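Springer groups fall apart off the bench but are fine off my hand

Airguns > Spring and gas piston > Accuracy

Jeptoo Koech

Hi all! I've been reading this site for months and finally made an account, so first of all thank you, I have learned a ridiculous amount from the old threads.

I bought a used Prerneck break barrel in .177 this spring and I'm completely hooked. It's my first spring gun (I grew up on a pump-up and then shot smallbore in college). Sitting on the ground with the forearm resting on my open palm, I can put pellets into a pretty nice ragged hole. I was so pleased the first time that I made my sister come outside and look at it.

Then I joined the Plisport club so I could use their benches, and everything went sideways. Sandbag under the forearm, bag under the toe of the stock, cheek down, rifle pulled in snug the way I was taught for smallbore. The groups opened up and also moved. They went high, and a little left. I moved the bag back toward the trigger guard and they moved again. When I went home and shot from the ground, the rifle was right back where I had zeroed it.

What I've tried so far:

Checked the stock screws. One of the front ones was a bit loose and I snugged it up. It helped some, I think.

Swapped the scope mount for a one-piece Chege with a stop pin, in case the scope was creeping. Witness marks with a paint pen haven't moved.

Cleaned the barrel with a pull-through and dry patches until they came out clean. For a little while it got worse, then it came back to where it was.

Sorted pellets. I went a bit overboard on this one. I weighed 292 Skarnevmont domes over a couple of evenings and put them in egg cartons by weight. I enjoyed it way more than I should have, but I can't see a difference on paper.

So is it the gun or is it me? I really want to use the bench so I can test pellets properly without my wobble in the mix, and right now the bench is the worst place I shoot from. The guy next to me said to get a heavier rest and clamp it down harder. That felt wrong but I don't know enough to say why.

Lowri Mostyn

Oh, you are in for such a good time with this. It's you, in the nicest possible way, and your rifle sounds great.

The smallbore habits are the problem. With a rimfire the bullet is out of the muzzle before the gun has done very much. In a springer you pull the trigger and a big heavy piston takes off down the tube, and the rifle starts moving backward to make up for it. Then the piston hits that cushion of air at the front, bounces, and the rifle jerks forward. All of that starts while the pellet is still sitting in the breech or on its way up the barrel. The rifle is going to move before the pellet leaves and you can't stop it. What you can do is let it move exactly the same way every shot.

Your open palm is perfect for that. It's soft, it gives, and your hand goes back to the same place without you thinking about it. A packed sandbag is a different surface that pushes back differently, and when you pull the butt in hard you add your shoulder muscles too, which are never the same two shots running. So the gun recoils along a new path and the pellet goes someplace new. Moving the bag changed the path again and so the group moved. You ran a really good experiment there without meaning to!

My bench routine, for what it's worth:

Put the back of your hand on the front bag and rest the rifle on your open palm. Fingers stay off the stock completely. Don't wrap them, don't steady with a thumb.

Find the balance point and start there. Then try a little ahead of it and a little behind it, shooting a group at each spot. Most rifles have one spot they clearly like. Put a strip of masking tape on the stock when you find it.

Butt just touching your shoulder. I mean touching, like you're leaning on somebody's coat sleeve. Cheek the same, barely there.

Trigger hand loose. I lay my thumb along the side instead of over the top. If you have a two-stage trigger, take up the first stage, breathe, check that the crosshair is sitting on the target without you pushing it there, and then go.
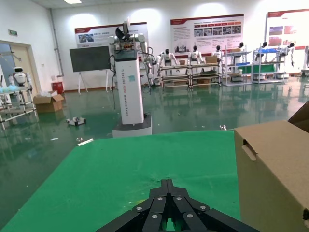 Checking that the crosshair sits there by itself matters more than any of the rest, so please don't skip it. Close your eyes, take a breath, open them. If the crosshair has drifted off the bull, you were muscling the rifle over, and as soon as the shot breaks it'll head back to where it wanted to be. Move your chair or your hand until it settles on the bull without help. It's slow and fiddly at first and after a few sessions you do it without noticing.

Follow through too. Stay on the trigger and keep looking through the scope until you see the hole appear. I used to lift my head to see where it went, every single time, and I'd have sworn to you I didn't. A friend had to watch me from the side.

A couple of notes on the things you tried. The stock screws were a good catch, and springers do shake them loose, so check them every time you get the rifle out. Snug is plenty. The going-worse-after-cleaning thing is normal as well; many barrels want a few pellets down them before they settle. I leave mine alone until the groups tell me otherwise. As for the pellet weighing, keep the egg cartons! I love that stuff. But try different head sizes before you weigh another batch, because on a break barrel the fit at the breech will usually show up on paper long before a small weight difference does.

And please don't clamp it. A springer locked into a rigid rest is hard on the stock and the scope and it generally shoots terribly on top of that.

Subira Laizer

Get a PCP. I had the same issue with three different springers and sold the lot. No recoil, shoots the same off anything.

If you're keeping it, how many shots are through it? Mine was all over the place until it was near 1000 and then it calmed down. Could be the previous owner replaced the spring and it's still bedding in. Ask him.

Also what scope. Some don't like the double recoil.

Akinyi Lukumay

I'm with Lowri on nearly all of it, and I'm going to stick up for the springer, because learning one well makes you better with everything else you pick up. My field target scores went up the year I shot nothing but a break barrel.

One thing I'd add. Not everyone gets on with hand-on-the-bag. My wrist gets sore and then I start cheating with my fingers. What works for me is a very soft front bag, loosely filled, with a folded wool sock on top so the stock can slide. The rear of the rifle just goes to my shoulder with no bag underneath it at all. A rear bag drags on the toe of the stock, and I think it's where a lot of bench trouble comes from. You said you had one under there, so take it away and shoot a group before you change anything else. It's a free test.

It also pays to zero in the position you'll really be using. If you hunt or plink sitting on the ground, zero sitting on the ground and let the bench zero be whatever it is. I keep a little card in my case with both written down. The difference on mine is almost nothing at short distance and then gets annoying farther out.

On the shot count, Subira has a point that a new spring or seal can take a while to settle, but then you'd see it from the ground as well. Yours is fine from the ground. I wouldn't go looking inside the rifle for this one.

Try it close up first, by the way. I practice the hold at nine yards in the garage with a proper pellet trap and the door into the house locked, safety glasses on. At that distance a good hold is one hole and a bad one isn't, and there's no wind to blame! You find out very fast which part of your hold is wandering.

Jeptoo Koech

Wow, thank you! I got out this morning before work and tried both. Took the rear bag away first like Akinyi said and the group came down by half right there. Then hand on the bag, fingers open, tape on the stock a bit ahead of the balance point, and I got two groups in a row that I'd be happy with from the ground. They even landed in the same place as each other!

The closed-eyes check was an eye opener (sorry). I was off to the left every time, so I guess I'd been shoving it over with my cheek. I turned my stool a little and it sat right in the middle.

Subira, it's a fixed-parallax scope that came with the rifle, rated for springers according to the seller. I'll ask him about the spring too, I'm curious now anyway. No PCP yet, I can't afford the compressor and I'm having too much fun.

Next job is head sizes. Does anyone have a favorite way to try several without buying a full tin of each?

Lowri Mostyn

So happy to read this! For head sizes, look for sampler packs, or ask around at Plisport. Most of us have half-finished tins of something our own rifle hated. Shoot a handful of each before you start counting groups so the barrel gets used to them, and write the size on the target before you walk away from it. I have a whole drawer of lovely groups and no idea what shot them.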